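The Virnine Fold Board – Do You Need One?

Posted 19 Jul 2022 by Ruba Tannous

I have been folding laundry for a family of five for a long time, so when a plastic board claims it will change the way I do it, I raise an eyebrow. The Virnine Fold Board is four hinged panels. You lay a shirt face down, flip the left side, flip the right side, flip the bottom up, and out comes a rectangle. The listing I bought from had 3228 ratings, most of them glowing, and a good number of those seemed to be written the day the box arrived.

Setup is easy. The panels snap together and the hinges feel firm, though one of mine squeaks. It comes in adult and child sizes and you will want the adult one, which also means you need a clear stretch of table. My kitchen table just about takes it. The top of the dryer does not.

T-shirts are where it does well. They come out the same width and they stack nicely in a drawer. Button-downs are passable if you do up the top button and one in the middle. Anything thin and slippery slides before the second flip, and hoodies are hopeless. The hood makes a lump, the lump keeps the panel from closing, and you end up folding it by hand on top of the board. 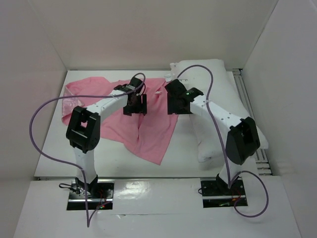
Crumpled pink cloth on a white table, two arms over it.

Towels and sheets the maker barely mentions. A hand towel fits. A bath towel has to be folded in half first, and by then you are most of the way done. I tried a fitted sheet once and will not be discussing it further.

As for speed, I timed a pile of 67 shirts over a couple of weeks, half with the board and half without. The board was slower at first and then came out even. My sister-in-law Rūta Žukauskas borrowed it for her kids and reports that they used it happily until the novelty wore off. She has the older Asto board, with softer hinges, and prefers it.

Storage is the other gripe. It folds down to the size of a large atlas and has no hook or handle – mine lives behind the ironing board and falls over whenever I reach for the iron.

If you have a drawer full of T-shirts and like them to match, get it on sale. Everyone else can keep using the bed.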